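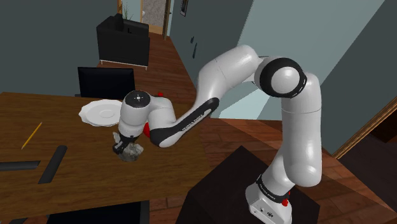
Ticket 3887
Product: Fitora desktop, font and keyboard module
Opened by: Thibault Coste
Status: Resolved
Subject: Vietnamese dictionary loses its accents when printed

Original report

Hello all! First of all, I love Fitora and I've been using it to typeset a small Vietnamese-English learner's dictionary called Từ. It has 654 entries so far and looks lovely on screen. When I export to PDF, though, any letter carrying two marks comes out wrong. The hook or tone mark drifts to the right and sits over the next letter, so the title itself prints as a T, a u with a horn and then a stray grave accent hanging in space. Letters with one mark are fine.

Font is Ultska Regular, size 12. Same result on my laptop and on the old desktop upstairs.

What I've tried
Restarted, obviously.
Cleared the font cache and exported again. No change.
Swapped Ultska for the system serif. Marks are all in the right place, but it's so much uglier!
Copied one entry into a blank file. Still broken.
Typed that same entry afresh in the blank file. Perfect!

That last one has me very curious.

Reply from support

Hi Thibault, what a great bit of testing, thank you. The retyped entry is the clue. There are two ways of storing a letter like ừ: as one ready-made character, or as a plain letter followed by separate marks. They should look identical. Ultska has the ready-made ones, but version 2 of the font is missing the positions for separate marks, and the PDF export relies on those.

Where did the original text come from? If it was imported, try Edit, Text Tools, Compose Characters on a copy of the file.

Reply from Thibault Coste

It was imported! I typed the early entries in Fadness, my old notes program, and brought them over in November. I'd forgotten all about that.

Ran Compose Characters on a copy. It took nearly a minute and then every single page exported cleanly. I went through the whole of the letter U with a magnifying glass and it's gorgeous. Search works better too, it used to skip half the words with a horn on them and I'd assumed I was mistyping.

One small thing: the index didn't re-sort by itself. I had to delete it and insert it again.

Reply from support

So pleased to hear it! The index thing is a separate bug and I've logged it. Deleting and reinserting is the right fix for the moment. Keep your uncomposed copy until you've checked the headwords.

Closing this one, but reply here if any marks go wandering again.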